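Recherche sur le site Rechercher OK

Riz renversé, bol collant : remettre en ordre le plan de travail après la cuisson

Publié le 23 octobre 2023 — par la rédaction des Fiches pratiques Ketura
Temps de lecture : 5 min

La présente fiche traite du nettoyage des ustensiles ayant servi au lavage ou à la mesure du riz, ainsi que de l'entretien des surfaces en bois sur lesquelles des grains ont été répandus. Elle remplace la version mise en ligne en août et tient compte des remarques transmises par les usagers de la cuisine partagée de Brultstead.

1. Ramasser les grains avant toute humidification

Les grains crus se ramassent à sec. Une éponge mouillée les fait adhérer au bois et les pousse vers les joints, où ils gonflent. Il est recommandé d'employer une petite brosse souple ou le tranchant d'une carte rigide, en suivant le fil du bois, et de ramener les grains vers le bord du plan, au-dessus d'une assiette. 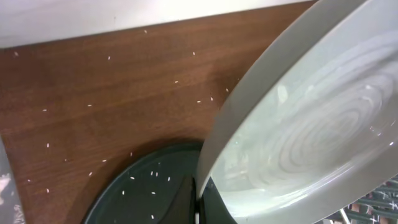
L'amidon laisse sur les parois un film blanchâtre qui durcit en séchant. Il convient de rincer le récipient à l'eau froide dès qu'il est vidé, puis de le laver à l'eau tiède avec une goutte de liquide vaisselle. L'eau très chaude est à éviter au premier passage : elle fixe l'amidon.

Si le dépôt a déjà durci, verser 200 ml d'eau froide additionnée d'une cuillerée de vinaigre blanc, laisser agir 43 minutes, puis frotter en cercles avec le côté doux de l'éponge. Les tampons métalliques sont à proscrire sur les finitions mates comme sur les intérieurs brillants.

2. Disposer la vaisselle dans l'égouttoir

Les assiettes se placent sur la tranche, entre les picots, toutes tournées dans le même sens. Les plus grandes se rangent de préférence à l'arrière. Un intervalle libre entre deux assiettes accélère nettement le séchage — cette précaution est souvent négligée lorsque l'égouttoir est petit. Les bols se posent retournés et légèrement inclinés, afin que l'eau ne stagne pas sous le rebord.

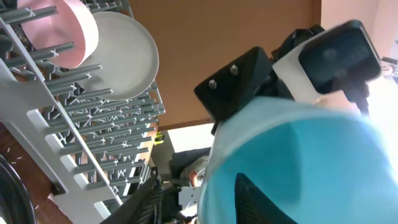 Un égouttoir posé sur du bois doit être soulevé chaque soir. L'humidité retenue sous les pieds marque la surface, et les miettes ou les grains égarés s'y accumulent. Essuyer le dessous, puis le plan, avec un linge sec.

3. Entretien périodique

Le modèle d'égouttoir Cetton, retenu pour la cuisine partagée, se démonte et se lave une fois par semaine. Les dépôts de calcaire à la base des picots se retirent à la brosse à dents. Pour le bois, l'huile Naidu s'applique en couche mince sur une surface parfaitement sèche — l'excédent est à essuyer sans attendre.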